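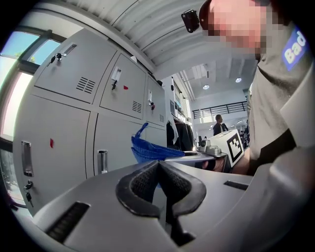 Informe final del proyecto: leer (y cocinar un poquito) un recetario de convento

Asignatura: Historia de la alimentación
Grupo: Dayana Mendoza, Buppha Kaewsai y yo, Rigoberto Gallegos
Tutora: Concetta Mancuso
Entregado el lunes, 4 de agosto de 2025

De dónde salió el tema

Yo quería hacer el trabajo sobre el chocolate, como medio grupo, y la profesora Mancuso me dijo que muy bien, pero que buscara otra cosa. Así que acabé en la biblioteca del barrio con un libro que no conocía de nada: «La despensa de Arriaga», una edición comentada del cuaderno de cocina de un convento de finales del siglo XVIII. La editora se llama Ffion Parry, es galesa, vivió años en el pueblo y se nota que le cogió cariño (hay una nota al pie de página y media sobre cómo se guardaban los membrillos, ¡página y media!). Lo publicó Kelesel, una editorial pequeña, y nuestro ejemplar tenía las tapas pegadas con cinta.

El cuaderno original tiene 570 entradas, pero ojo, entradas no son recetas. Hay recetas, sí, y también listas de compra, remedios para la tos, una queja larguísima sobre el precio de la canela y cosas como «el caldo, como siempre». Como siempre, ¿cómo? Pues eso es un poco de lo que va este informe.

Qué nos preguntamos

La pregunta al principio era enorme: «qué se comía en un convento». Buppha la recortó en la segunda reunión y se quedó en esta: qué información falta en las recetas y quién se supone que la sabía. Me gustó enseguida, porque yo llevaba una semana peleándome con un bizcocho que no decía ni cuánta harina ni cuánto horno.

Elegimos 40 recetas, todas de dulces y de sopas, y fuimos apuntando en una tabla si cada una daba cantidades, tiempos, utensilios y punto de cocción. La tabla va en el anexo. Dayana la hizo tres veces porque yo cambiaba los criterios (perdón, Dayana).

El trabajo de mesa

Empezamos en mayo. Nos repartimos las recetas por capítulos y cada uno leía las suyas y luego otra vez las de otro, para no fiarnos de una sola lectura. Lo que más nos costó fueron las palabras. «Lumbre mansa» la entiende cualquiera, pero «hasta que haga ojos» nos tuvo discutiendo una tarde entera. Parry dice en su glosario que son las burbujas grandes del almíbar. Buppha pensaba que eran los agujeritos de la masa, y la verdad es que en una de las sopas de pan su explicación encaja mejor. Lo dejamos como duda, y así sale en la tabla.

También está el asunto de las medidas. El cuaderno habla de libras, de onzas y de «un puño de la hermana mayor», que me parece una unidad estupenda. Parry convierte las libras a gramos y el puño lo deja tal cual. Yo creo que hace bien, aunque a la hora de cocinar te quedas mirando tu propia mano con cara de tonto.

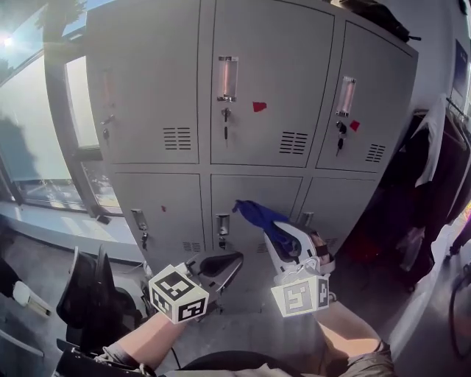
Las llaves de la despensa merecen su propio apartado, porque salen muchísimo y yo al principio me las saltaba. En el cuaderno, la hermana despensera guardaba el azúcar, las almendras y las especias bajo llave, y cada salida se anotaba con su firma. Nosotros estamos acostumbrados a una taquilla gris de metal con la llave colgando de la cerradura, y con esa imagen en la cabeza cuesta entender que abrir un armario fuera casi una ceremonia. Pero en el texto lo es: hay una entrada que solo dice «se abrió para la canela, presentes dos». Dayana cruzó esas anotaciones con las recetas de fiesta y coinciden bastante bien con las fechas de Navidad y de Pascua. Es la parte del trabajo de la que estoy más contento, y no fue idea mía.

Las pruebas de cocina

Solo probamos tres recetas, porque el presupuesto era el que era. Nos gastamos 2264 pesos, casi todo en almendra y en huevos. Las dos primeras fueron en casa de Buppha y la tercera en la mía, con un horno viejo marca Skaleck que calienta más por la izquierda.

La sopa de ajo y pan: buenísima, sin discusión. La receta no dice cuánta agua, así que fuimos echando a ojo.

Las rosquillas de anís: duras. Muy duras. El texto dice «amásese lo justo» y nosotros amasamos 15 minutos porque Dayana lo había visto en un video. Repetimos con menos amasado y ya se podían morder.

El bizcocho: ese que me traía loco. La receta pide batir los huevos «hasta cansar el brazo», y ahí hicimos trampa con una batidora Ronik. Subió precioso y se hundió en cuanto lo saqué – de sabor, eso sí, muy rico, y mi hermano se comió la mitad sin preguntar.

Lo que encontramos

Casi ninguna receta de sopa da cantidades. Las de dulces sí, sobre todo del azúcar y de la almendra, o sea, de lo caro. Nuestra explicación es que se escribía lo que había que justificar ante alguien, y lo demás se aprendía al lado del fuego. Parry apunta algo parecido en el prólogo, pero ella lo dice de todo el cuaderno y nosotros vimos una diferencia clara entre capítulos. La profesora nos pidió prudencia con esto y tiene razón, porque elegimos nosotros las recetas y seguro que se nos fue la mano hacia las que sonaban ricas.

Sobre el libro en sí: lo recomiendo mucho para leer y bastante menos para cocinar. Las notas son una delicia, el índice es un desastre (los buñuelos están en la V, de «viento») y faltan reproducciones del manuscrito, así que para «hacer ojos» tuvimos que creernos la transcripción.

Cosas que quedaron pendientes

Buppha quiere escribirle a Ffion Parry para preguntarle por la sopa de pan. Yo quisiera revisar los remedios, que dejamos fuera y tienen recetas escondidas, entre ellas un jarabe de higos que no lleva nada raro y se podría hacer un domingo. El libro ya lo devolvimos, con la cinta cambiada.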